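**시뮬레이션 셀 사전 점검표: 그리퍼 2종 비교 시험**

- 작성일: 2025-12-18
- 대상: Wokamero 셀 모델(가상 환경), 그리퍼 Flirnum형 및 Michiels형
- 적용 제어기: Pranideck
- 점검 구분: 시험 착수 전 점검(재점검 포함)
- 판정 기호: 적합 / 조건부 적합 / 부적합 / 해당 없음

본 점검표는 지난 7월 개정된 내부 시험 절차에 따라 작성하였다. 조건부 적합 항목은 비고란에 조치 사항을 기재하고, 부적합 항목이 남아 있는 경우에는 본시험을 개시하지 아니한다. 실물 셀에 대한 점검은 별도 양식을 사용한다.

### 1. 모델 및 환경 설정

| 번호 | 점검 항목 | 판정 | 비고 |
|---|---|---|---|
| 1-1 | 로봇 팔 모델의 버전이 시험 계획서와 일치하는가 | 적합 | |
| 1-2 | 작업면의 원점과 기준 좌표계가 정의되어 있는가 | 적합 | 원점은 작업면 모서리 기준 |
| 1-3 | 랙 프레임의 충돌 형상이 활성화되어 있는가 | 조건부 적합 | 아래 의견 참조 |
| 1-4 | 바닥면 마찰 계수가 기본값에서 변경되지 아니하였는가 | 적합 | |
| 1-5 | 난수 시드가 기록되어 있는가 | 적합 | 그리퍼별 동일 시드 사용 |

1-3 의견: 랙의 표시 형상과 충돌 형상이 서로 다른 파일에서 호출되고 있다. 표시 형상은 최신본이나 충돌 형상은 개정 전 치수를 유지하고 있어, 개구부 안쪽으로 진입하는 경로에서 오판정이 발생할 수 있다. 충돌 형상을 교체한 후 재점검할 것. 교체 전까지 랙 내부 진입 동작은 시험 범위에서 제외한다. 반투명 패널에 대해서도 충돌 속성 부여 여부를 함께 확인하여야 한다.

### 2. 그리퍼 장착 및 설정

| 번호 | 점검 항목 | 판정 | 비고 |
|---|---|---|---|
| 2-1 | 플랜지와 그리퍼 사이의 변환값이 입력되어 있는가 | 적합 | |
| 2-2 | 그리퍼 질량 및 무게중심이 제어기에 반영되어 있는가 | 조건부 적합 | Michiels형 무게중심 값 미확정 |
| 2-3 | 핑거 개폐 한계가 각 모델의 사양과 일치하는가 | 적합 | |
| 2-4 | 파지력 상한이 두 그리퍼에 동일하게 설정되어 있는가 | 적합 | 20 N |
| 2-5 | 핑거 끝단의 접촉 재질이 지정되어 있는가 | 부적합 | Flirnum형 한쪽 끝단 누락 |
| 2-6 | 핑거 간 자기 충돌 검사가 동작하는가 | 적합 | |

2-2 의견: 무게중심 값이 확정되지 않은 상태에서는 관절 토크 비교 결과를 보고서에 인용할 수 없다. 위치 오차 및 파지 성공 여부의 비교에는 사용할 수 있다.

2-5 의견: 접촉 재질이 누락된 끝단에는 엔진 기본값이 적용된다. 좌우 핑거의 마찰 조건이 달라지므로 파지 시 물체가 한쪽으로 밀리는 현상을 그리퍼 고유의 특성으로 오인할 우려가 있다. 재질 지정 후 단독 개폐 시험을 10회 실시하고 로그를 첨부할 것.

### 3. 카메라 및 시야

| 번호 | 점검 항목 | 판정 | 비고 |
|---|---|---|---|
| 3-1 | 카메라 내부 파라미터가 등록되어 있는가 | 적합 | |
| 3-2 | 작업 자세에서 양쪽 핑거 끝단이 식별되는가 | 조건부 적합 | 팔에 의한 가림 |
| 3-3 | 랙 개구부가 시야에 포함되는가 | 적합 | |
| 3-4 | 그림자가 작업면 인식에 영향을 주지 아니하는가 | 조건부 적합 | 조명 조건 추가 확인 |
| 3-5 | 렌더링 주기와 제어 주기의 동기가 확인되었는가 | 적합 | |

시야 점검은 작업면 상부에 팔이 위치한 자세에서 실시하였다. 가림은 관절 각도에 따라 크게 달라지므로 단일 자세의 결과만으로 카메라 위치의 적합성을 판정하지 아니한다.

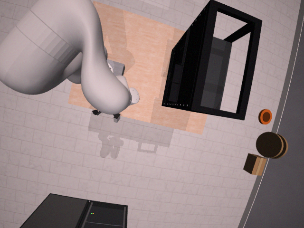
그림 1. 작업면과 랙 프레임에 대한 시야 점검 화면(시뮬레이션)

3-2 의견: 그림 1의 자세에서 그리퍼는 팔의 끝부분 아래로 두 핑거의 일부만 보이며, 나머지는 팔에 가려져 있다. 영상만을 근거로 개폐 폭을 산출하는 방식은 이 자세에서 채택할 수 없다. 개폐 폭은 Pranideck의 관절 상태값으로 기록하고 영상은 보조 자료로 한정한다. 손목부 카메라를 추가하는 방안은 후속 시험에서 검토한다.

3-4 의견: 목재 무늬의 작업면 위에 갈색 계통의 그림자가 드리워 있고, 바닥 타일에도 넓은 회색 그림자가 형성된다. 색상 기준으로 작업면을 분할할 경우 그림자 영역이 누락될 수 있으므로 조명 방향을 4개 조건으로 나누어 분할 결과를 비교할 것. 조건별 설정 파일은 시험 기록에 포함한다.

### 4. 동작 및 정지 기능

| 번호 | 점검 항목 | 판정 | 비고 |
|---|---|---|---|
| 4-1 | 관절 속도 제한이 적용되어 있는가 | 적합 | |
| 4-2 | 작업 영역 이탈 시 자동 정지가 수행되는가 | 적합 | |
| 4-3 | 충돌 검출 시 정지 사유가 로그에 남는가 | 조건부 적합 | 사유 코드 일부 미번역 |
| 4-4 | 통신 단절 시 마지막 명령이 유지되지 아니하는가 | 적합 | |
| 4-5 | 그리퍼 교체 후 홈 자세 복귀가 정상인가 | 적합 | 2종 모두 확인 |
| 4-6 | 실물 제어기와의 연결이 차단되어 있는가 | 적합 | 네트워크 분리 확인 |

4-3 의견: 사유 코드 대조표를 갱신하여 로그와 함께 배포할 것. 본시험 개시를 제한하는 사항은 아니다.

### 5. 종합 판정 및 조치

종합 판정은 **부적합(재점검 요)** 으로 한다. 2-5 항목의 조치가 완료될 때까지 두 그리퍼의 비교 시험을 보류한다. Michiels형 단독 예비 시험은 랙 내부 진입 동작을 제외하는 조건으로 허용한다.

- [ ] 1-3 랙 충돌 형상 교체 및 패널 속성 확인
- [ ] 2-2 무게중심 값 확정 및 제어기 반영
- [ ] 2-5 접촉 재질 지정, 단독 개폐 시험 로그 첨부
- [ ] 3-2 개폐 폭 기록 방식 변경
- [ ] 3-4 조명 조건별 분할 결과 제출
- [ ] 4-3 사유 코드 대조표 갱신
- [x] 4-6 실물 제어기 분리 상태 확인

재점검은 동일 양식으로 실시하며, 적합 판정을 받은 항목이라도 모델 파일이 변경된 경우에는 해당 절 전체를 다시 점검한다. 점검 기록과 설정 파일은 동일한 판번으로 보관한다.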